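Teaching a robot to set the table is still someone's job

Opinion
28 September 2026

A sales deck landed in my inbox last month from a company called Puvitance, which would like regional aged care homes to know that its kitchen and dining room robots "learn by watching your team". I have managed food services in that sector for nine years, mostly in towns where the nearest relief cook is a two-hour drive away, so I am as close to the target customer as anyone is likely to get. I read the whole thing. Then I asked to see some learning.

The firm was decent about it. I was pointed to Oledby, a small training outfit that prepares demonstrations for a few clients, and spent most of a day there on a hard chair. The job on the bench was a place setting, or the start of one: a striped cloth, a white bowl, two white spoons. A person drives the arms by remote control, the arms do the thing, everything is recorded, and later a piece of software is fitted to the recordings in the hope that it will do the thing by itself.
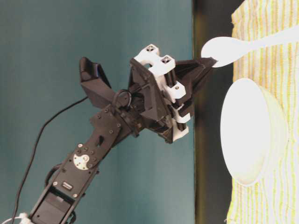 TECHNOLOGY AND WORK

I want to start with the phrase "learn by watching", which appears in the Puvitance deck on almost every second page. It's a friendly phrase. It makes you think of an apprentice at the elbow of an old hand, picking things up. When I train a new kitchen hand I put out one tray, talk while I do it, and by the third tray they are faster than me and have started moving my tongs.

What goes on at Oledby is closer to puppetry. The machine isn't watching anybody in the sense the deck wants you to imagine. It is being moved, joint by joint, by somebody who already knows how to set a table, and who has to learn a second and much more awkward way of doing it so that the machine has something to copy. The operator I sat beside had been at it since December and told me it took weeks before her shoulders stopped aching. She was very good. She was also slower than any child over the age of five who wants dessert.

None of that makes it a fraud. Robots have to get their examples from somewhere, and I can see why a person at the controls beats a person typing out coordinates. My complaint is with the accounting. If a demonstration takes a skilled operator the better part of a minute, and the software wants a great pile of them for one bowl and one pair of spoons, then somebody has paid for that pile. The deck has a page on savings with a graph on it. The pile doesn't appear on the graph.

I asked how many demonstrations make a task. The answer was that it depends. I asked what it depends on, and the list went on for a while: the cloth, the light, where the spoons start out, whether the bowl is shallow or deep, how fussy the client is about where things finish up. I have some sympathy. I'm fussy about that too. A resident with poor sight on one side needs the bowl a bit over to the other, and a resident with a tremor needs nothing near the table edge at all.

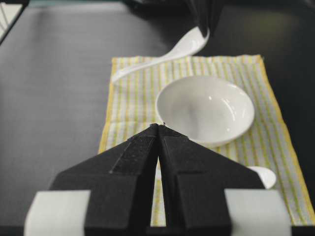 The bowl on its striped cloth, with one spoon held above the far end and another lying on the cloth.

Then there's the matter of what is being taught. Watch a person pick up a spoon and you'll see they barely look. They know from the weight and the slip of it whether they've got hold of the thing, and they adjust on the way. The operator at a set of remote controls has lost nearly all of that. She told me she goes by the picture and by habit. So the recordings hold a human being's judgment after most of the human being's information has been taken away, and we are invited to call the result skill.

I put this to one of the engineers, who disagreed with me at some length and with good humour. His view was that the software doesn't need her fingertips, it needs consistent examples, and a wide enough spread of them will cover the gaps. He may be right. He builds the things and I order the potatoes. But "a wide enough spread" is doing a power of work in that sentence, and I noticed that every example I saw used the same sort of bowl and the same sort of spoon. We have four kinds of bowl in our main kitchen alone. One of them has a suction base, and I would pay good money to see an arm deal with that.

There is a rival method, which Pament is pushing, where you take hold of the arm itself and walk it through the motion by hand. I have tried that one, at a trade show, and it's more fun. You grab the wrist and haul. The people selling it will tell you that anybody can do it, your own staff included, between shifts. I'd invite them to find me the shift that has a between. My morning crew starts before six and the last of the breakfast trolleys is barely back when the lunch trays go up. Teaching is work. Teaching a pupil that forgets everything the moment you change the tablecloth is a good deal of work, and I haven't seen a roster yet with a line for it.

To be fair to both camps, the demonstrations themselves were worth seeing. I'd expected to be bored and for the first stretch I wasn't. Two arms on one small job have a way of making you hold your breath. There was a run of attempts mid-morning that the operator considered poor and wanted thrown out, and I couldn't tell them from the ones she kept. She could. That eye for a bad example is the most valuable thing in the building in my opinion, and it goes home at half past four in a Corolla.

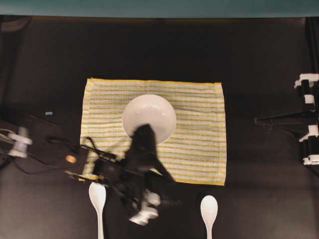
Who gets paid for the lesson

This is the part that bothers me more than the robotics. Suppose the sales pitch comes good. Suppose that in some number of years a machine can lay a table in a dining room with bad lighting and a walking frame parked in the aisle. Whose knowledge will it be running on? It'll be running on the hands of operators on short contracts, and if the Pament approach catches on, on the hands of the very kitchen and dining staff whose hours are supposed to be saved.

I've asked both companies who owns a demonstration. Puvitance says the client does, subject to a licence. The licence runs to 30 pages. I got to the clause about "derived behaviours" and had to go and make a cup of tea. As far as I can work out, if one of my staff spends a week showing an arm how we do things, the recording stays with us and anything useful made out of it may travel. She gets her usual hourly rate and, one hopes, a thank-you morning tea.

A tradesperson who writes a training manual gets their name on it. A nurse who teaches students gets an allowance, though not much of one. I can't see why a person who teaches a machine should get less, and I can't find anybody in the business who wants to discuss it. The union hasn't got to it yet. The industry body has a working paper that uses the word "upskilling" and then moves briskly on to grants.

The other question I can't get answered is what happens on a bad day. Our dining room runs on people noticing things. Setting the table is when the staff member sees that yesterday's porridge wasn't touched, that a chair has been shifted, that someone's turned up early and a bit confused and would like a hand with a cardigan. You could record a perfect placement of bowl and spoon a thousand times over and none of that would be in the data. It was never part of the task as written down. I suspect a lot of jobs look simple from a sales office for the same reason.

A third company, Husar, at least seems to have twigged to this. Its brochure talks about washing-up racks and pallet loads and leaves the dining room alone. I'd happily have a machine shift pallets. My back has views on pallets. If the remote-control people want something to teach, there is a cool room full of cartons I could show them tomorrow, and no resident would miss the conversation. 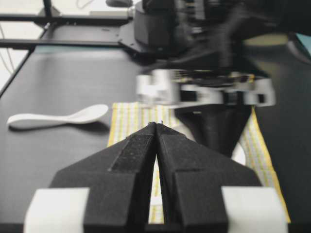
A white spoon on the bare table to the left of the cloth.

I went back to Oledby for a second, shorter visit because I'd wondered if I was being unkind. The kettle was on and they were as welcoming as before. I watched the operator do spoons again. I'm still impressed by her and I'm still not persuaded by the thing she was teaching, and I've told Puvitance so.

My request to them is modest. Before anybody signs, put the hours of demonstration on the quote, per task, with a rate beside them. Say who does the teaching and what they're paid. Say what happens when we change the crockery, which we do whenever the supplier runs out, and who comes out to our town to redo the lessons, and how long we wait. Take "learns by watching your team" off the front page until there's a version that does.

They have replied that my feedback has been passed to the product group. Meanwhile the licence is still sitting on my desk with a biro stuck in it at the clause on derived behaviours, and the dining room tables are being set by people.

The author manages food services for a group of regional aged care homes.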